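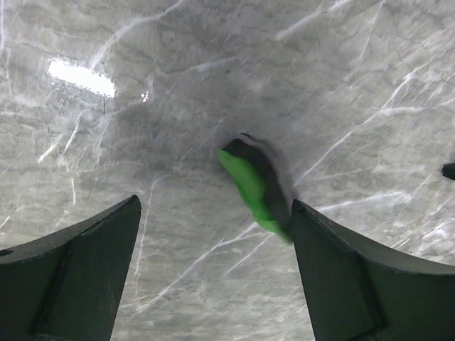
Gaétan Petrenko was late to our call by four minutes and apologized for all of them. He'd been lettering. "I letter last, at night, with the radio on, and then I forget what day it is," he told me. I liked him right away!

If you haven't read Tunstall yet, it's his webcomic about a ferry town where the ferry has stopped running, and I tore through the whole archive in one weekend (503 pages, my poor eyes). I asked if he'd planned for it to get that long.

"No, no. I told my sister 50 pages," he said. "Then the harbor master got a dog, and the dog needed a story."

He draws in pencil, inks with a brush and adds the grays on his computer. The color chapters are newer, and he's still a bit shy about them. "Page 443 is the first one where I thought, okay, the sky works. Before that I was guessing."

We got onto print, because I always get onto print. Asico is putting out the first collection in October, in a run of 900 copies, and he's redrawn the opening chapter for it – most of the faces, anyway. Did he want to fix more? "Everything. My editor took the file away from me."

After that comes Bakine, a shorter book with no words at all. I wondered if that was a break from the lettering. He laughed for a good while. "Yes. Please print that."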